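30 July 2020
By Tegwen Lloyd

Buy the practice kitchen before you buy the arm

I have spent most of July with a spreadsheet open, trying to work out what a small organisation should spend on its first robot, and I have come out of it more cheerful than I went in. That is not the usual result of a budget. The usual result is that you find out the arm costs one sum, the things bolted to the arm cost another, and the person who understands it all has gone to work for someone bigger.

My interest is a practical one. Holadham is a supported living scheme with 60 flats, each with its own little kitchen, and I help with the equipment plan. We would love a machine that can open a cupboard, fetch a pan and put it back again for a tenant who can't easily bend or reach. We are years away from putting one in a flat. We are not years away from having to decide what to save for, and that is where I think places like ours go wrong. We plan for the machine first and the learning second, and by the time the learning starts the money has run out.

So let me make the case for doing it the other way round, and for putting simulation at the top of the list as a proper line with a proper number next to it.

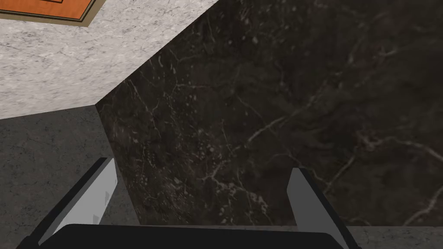

A simulated kitchen from the gripper's end, with the fingers open in front of a dark marble panel.

What I love about a kitchen like that is how little it costs to be wrong in it. Drive the gripper into a marble panel and the bill is nothing. Do it with a real arm in a real flat and you have a cracked panel, a bent finger, a report to write and a tenant who quite rightly wants you all out of her kitchen. Every team starting out is going to make a great many mistakes, and the only thing you get to choose is where they make them.

Our draft plan has three stages. The first is nothing but software, a decent computer and somebody's time. The second is a gripper and a short arm on a bench. The third is a full mobile machine, and it has no date beside it, which caused some pain in the meeting. The first version of the plan, which I wrote, had all three squashed into a single year with the mobile machine arriving in the spring. I was very proud of it. It was nonsense.

The thing that changed my mind was doing our own kitchen survey. We went round with a tape measure and a clipboard and wrote down every door and drawer front in the building that a machine might be asked to deal with, and we got to 929. Some have bar handles, some have knobs, some have a lip you hook your fingers under, and a good few have been replaced over the years with whatever the joiner had in the van. In the Hirgate wing alone there are 217, and they come in more shapes than I would have believed possible for one corridor. I had been getting quotes for a gripper on the strength of a brochure, without knowing what it would have to grip!
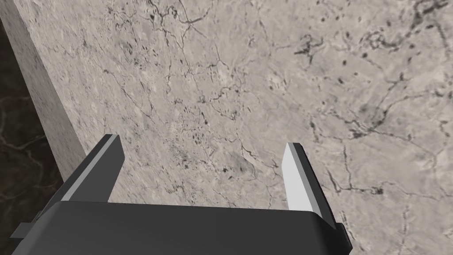 Once you have a survey like that, the order of spending more or less writes itself. You want to try a lot of fingers against a lot of handles, and you want to do it before anyone signs anything. Wide fingers or narrow ones, short or long, how far they need to open, how much room the wrist needs when the worktop hangs over the cupboard – all of that can be tried on a screen in an afternoon. A set of real fingers takes weeks to arrive. If they turn out to be too fat to get behind a knob, you have bought some very dear paperweights.

I can hear the objection, because my colleague Carine made it over two cups of tea and most of a packet of biscuits. A simulated kitchen is too clean, she said. The hinges never sag. Nobody has left a tea towel over the drawer handle or painted the cupboard shut. She is right, and I have put her point into the plan as a cost, with money set aside at the second stage for finding out what the software got wrong. My argument is only that a team should turn up to that stage having already thrown out its worst ideas. Surface looks can be varied as much as you please in the meantime, pale stone or black, bright wood or dull, so that whatever you are training doesn't get too fond of one colour of worktop.

There is a second objection, which I find harder. Software has no glamour. If you are asking a board or a charity for money, an arm is something they can come and shake hands with, and a computer under a desk is not. Lui, who sits on our board and has bought more machinery in his life than I ever will, told me to expect this. His advice was to take the survey along, read out the list of handles from one corridor, and then ask which gripper the board would like to order. I tried it. The room went very quiet and we got our first stage.
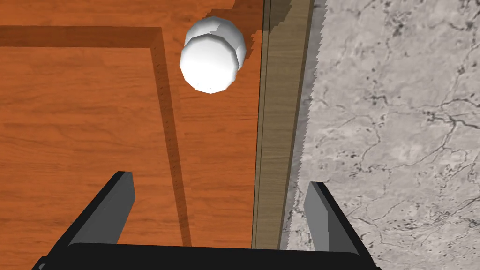 A word on people, since they are the biggest cost in any plan that has been done properly. We have written in up to 30 days of outside help for the first year, and most of that is for someone to sit beside our own staff and teach them, with very little of it spent building things for us. I would fight for those days harder than for any piece of kit. The support workers know which cupboards get used, which ones stick, and who keeps the heavy pan on the bottom shelf because it has always lived there. If they can open up a simulated kitchen and say "no, you'd never come at it from that side", you have saved yourself a fortune, and you have staff who feel the project belongs to them.

I would also put in a small sum for keeping things up to date. Software licences run out, computers get slow, and somebody will refit a kitchen without telling you. In our draft it sits just under the insurance line, and it is the first thing people try to cut. Please don't let them.

We will buy an arm. I want one very much, and I have already picked the bench it will stand on. But the money for it stays where it is until we can say which handles it is meant to open, and I plan to enjoy the wait. The next job is measuring the drawer runners in Hirgate, so if anyone has a spare tape measure, I have lost mine behind a fridge.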